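A long thread about soup, my aunty's recipe tin, and feeding people when you don't know what to say

5 min read

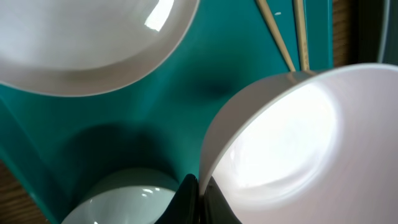

BALLARAT, May

1/ I've had this one sitting in drafts for ages, so make a cuppa and settle in. It's about cooking for people who are having a rough trot. A few of you asked after my last post how we do the meals in our street, and I said I'd write it up properly, and then of course I didn't.

2/ It started with Shirley Fairclough two doors up, when her husband was in hospital. I stood at her gate with a lasagne and my mind went completely blank. I think I said "it's got zucchini in it" and went home. She still teases me for that, and I still think it was a pretty good lasagne.

3/ What I learned from Shirley, much later over a glass of wine, is that she had four lasagnes in the freezer by the end of that week. Four! She loved every person who brought one and she couldn't look at a sheet of pasta until spring.

4/ So now I ask. Just a text, something like "I'm cooking tomorrow, would soup or a curry be more use, or would you like bread and fruit?" Give people two or three things to pick from. If you write "let me know if you need anything" they'll thank you very nicely and you'll never hear another word.

5/ My default is soup. It stretches, it freezes, kids will eat it if it's smooth enough and you don't mention the parsnip. Someone who has been crying all day can usually manage a mug of it.

6/ The recipe I use most came out of my Aunty Bev's tin, a biscuit tin with cards in it, and her handwriting is shocking. For years I thought it said "a cup of beer" and it was "a cup of barley". I made it with beer twice. (Not terrible, for what it's worth, but the barley is better.)

7/ Here's how it goes, for those who'll ask. Two onions, three carrots, a couple of sticks of celery, all chopped small and cooked slowly in butter with the lid on. Go slower than you think. Then a cup of barley, rinsed, a tin of tomatoes, a bay leaf, and enough stock to cover it by a good few centimetres.

8/ Simmer until the barley is soft, which on my old stove is most of an hour. Salt at the end. Lemon at the end too, a decent squeeze. Bev's card has the word LEMON underlined so hard the pen went through.

9/ It thickens up overnight like you wouldn't believe, so if you're giving it away, tape a note on the lid saying to add water. Hashini Mridha rang me the first time I dropped some off to ask, very politely, whether it was meant to be sliced.

10/ Hashini is a far better cook than me, by the way. When I had my knee done she brought dhal and rice and a little jar of lime pickle, and I sat on the couch with my leg up on two cushions and thought, right, this is what it's like to be on the other end of it. I was not gracious about being helped. I kept trying to get up and wash her containers.

11/ On containers! Use ones you never want to see again. Old takeaway tubs, jam jars, the odd-shaped ice cream one. Nobody in the middle of a hard month should have to remember whose casserole dish is whose. I lost my good blue one that way years ago and I've made my peace with it, mostly.

12/ Duarte Vilela, who's on his own with the twins, told me the best thing anyone ever left on his step was lunchbox stuff. Muesli bars, mandarins, a loaf of sliced bread, cheese sticks. Dinners were covered, but at seven in the morning he was staring into an empty pantry. I'd never once thought of that and I've had three kids.

13/ I also like to put in something small that isn't dinner. Decent teabags, or a bunch of parsley from the garden with a rubber band around it. Jerome Dagdag does a bag of cut-up fruit, all peeled and ready, and I tell you what, I'd take that over flowers any day.

14/ About staying to chat. I used to think it was rude to drop and run. Now I say in the text, "I'll leave it at the door at five, no need to come out," and then if they do come out, I've got all the time in the world. Some do. One afternoon I ended up on a front step until the streetlights came on, talking about caravans.

15/ And keep going after the first fortnight, if you can manage it. The beginning is all casseroles and cards. By week six everyone has gone back to work and the house is very quiet, and that's when I like to turn up with the barley soup.

16/ You don't have to be a cook for any of this, either. My brother can't boil an egg, and he does bins. He just takes people's bins out and brings them back in. I know a woman who'd put up with a great deal for my brother on account of those bins.

17/ Someone will ask about allergies, so yes, ask first, and write the ingredients on the lid even if you think it's obvious. Barley has gluten in it. I forgot that once and had to drive back across town in my slippers. These days I swap in brown rice when I need to, and it comes up nearly as nice.

18/ Shirley's husband came home in the end and he's doing well, I saw him yesterday having a go at the hedge. She brought me a lasagne at Easter with a note on top that said "it's got zucchini in it". I laughed so much I had to sit down on the back step.

19/ That's me done, the kettle's boiled. If you've got a recipe you always take round to people, pop it underneath, I'd love to try a few before winter gets properly going. Nothing with coriander please, I'm one of those.

1015 likes · 52 comments · Share

More from this author
Pumpkin scones, and why mine were flat for ten years
What I planted after the lemon tree went
Reading Bev's handwriting: the fruitcake card
A slow weekend with my sister and far too many quinces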